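Section 5: Adjusting the Foot Braces and Seat on Your Tralel Touring Kayak

Now that the hull is out of its wrapping and the hatches are on, it's time for the part of the set-up that makes the most difference to how you feel after an afternoon on the water. Please do this on dry land, on grass or on an old blanket, and give yourself a good half hour the first time. It goes much faster once your hands know where everything is!

You will need the short hex key from the parts bag, a soft cloth, and the shoes you plan to paddle in. Bare feet or thick boots will give you a different setting, so do put the shoes on.

1. Set the boat down level and slide the seat back until it stops. Both side straps should be slack.

2. Sit in the boat with your hips all the way back and your legs stretched out in front of you. Let your knees fall outward until they touch the thigh pads under the deck.

3. Reach down along one side and find the Merrick foot brace. Squeeze the release tab behind the pedal and slide the pedal toward you until the ball of your foot rests on it with the knee still bent. Let go of the tab and push with your foot until you hear it click.

4. Do the same on the other side. The rail has 24 notches, and most people end up on the same notch left and right, but plenty of us have one leg a little longer than the other, so go by feel and don't worry if they don't match.

5. Pull the side straps forward evenly until the seat back meets the small of your back. It should hold you up without pushing you forward.

Caution: Never move a pedal by kicking it. The tab is meant to be squeezed by hand, and a hard kick can strip the notches.

Note: If your boat came with the Gruner rudder kit, stop after step 4 and fit the rudder cables first (Section 7). The pedals sit a little farther back with the rudder in use, and you would only have to do the work over.

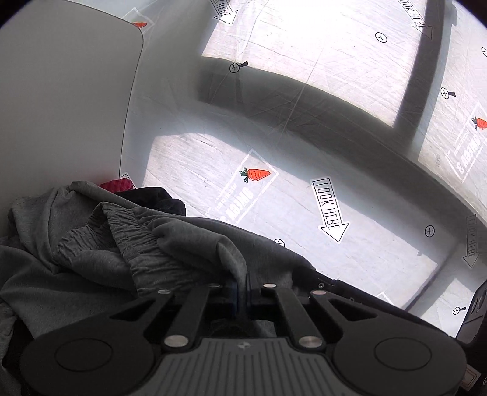

Femke Jansen wrote in to add that she sets her pedals one notch looser than feels right on the lawn, then paddles for ten minutes and checks again, and that her legs stopped going numb the first time she tried it. We think that's good advice, and we have passed it along to quite a few new owners.

6. With the pedals and seat where you like them, tighten the two hex bolts on each rail. Snug is plenty. If you find yourself leaning on the key, you've gone too far.

7. Take hold of an imaginary paddle and turn your upper body as far as you comfortably can each way, up to 90 degrees if you're limber (many of us aren't). Your back should clear the top of the seat without rubbing. If it rubs, lower the seat back by one hole and try again.

8. Climb out and back in a couple of times. You should be able to get your knees free of the thigh pads without a struggle.

Caution: If you can't get out easily on land, please don't launch. Loosen the fit and repeat steps 3 through 8.

After each outing in salt water, rinse the rails with fresh water and wipe them down with the cloth. A dab of Fello rail wax in April, before the season gets going, keeps the pedals sliding nicely. Replacement pedals are listed as part 63 on the parts sheet.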